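Tarnonlow Plug and Voltage Table

A plain table of plug types, voltage and frequency for travelers. Version 3, 2019-03-15.

Contents
plugs.csv has one row per country and plug type. voltage.csv has one row per country. Territories with their own sockets get their own row.
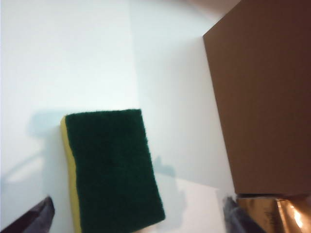 A country can have up to 9 rows in plugs.csv, so join on the country code and not on the name.

Sources
Rows come from the Fernex list and from traveler reports sent through Bandara. Where the two disagree, the row is marked "check".

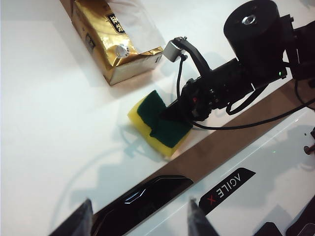 A user of the Tatau trip planner asked whether "check" means the socket is unsafe. It only means the sources differ.

Known gaps
Older hotels may still have sockets that are missing from the table. Ship cabins and airports are left out.
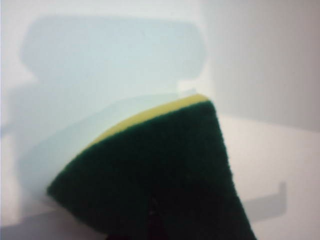 Sponge, green and yellow layers, close view.

Frequency is blank for 2 countries. Leave it blank when you import.
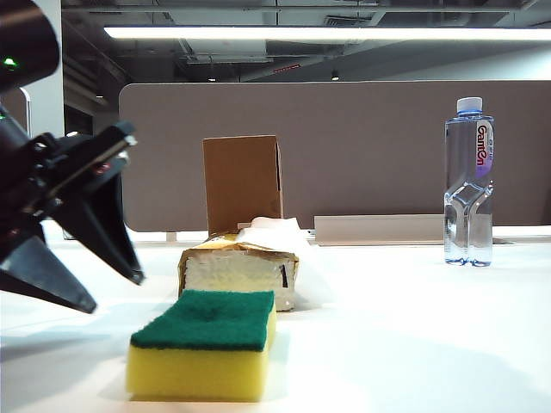
Updates
The next full check is planned for December. Send corrections with the country code, the plug letter and the town.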